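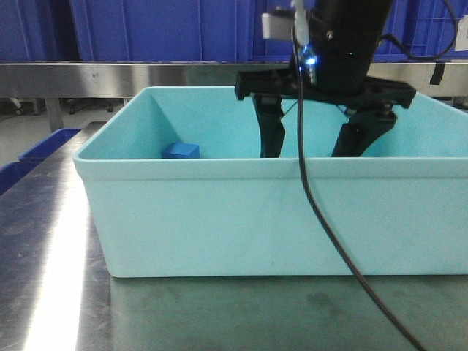
Sleep and Quiz Scores at Lumbridge High

Our group asked whether students who sleep longer do better on morning quizzes. We handed out 121 sleep logs in June. A full day is 1440 minutes, and each log split it into sleep, school and everything else. 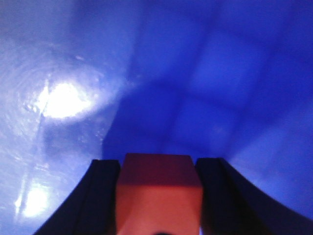
Most students wrote down their bedtime the next morning, so the times are a little off. We threw out 3 logs with missing pages.
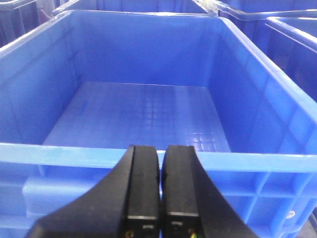
Dayana Hinojosa thought we should have counted naps too, and that leaving them out made the athletes look worse than they were.

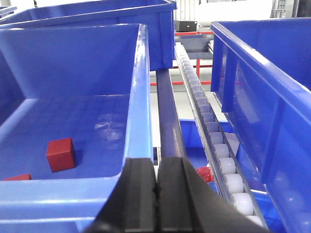
Results

Longer sleepers scored slightly higher in math. Spelling showed no difference.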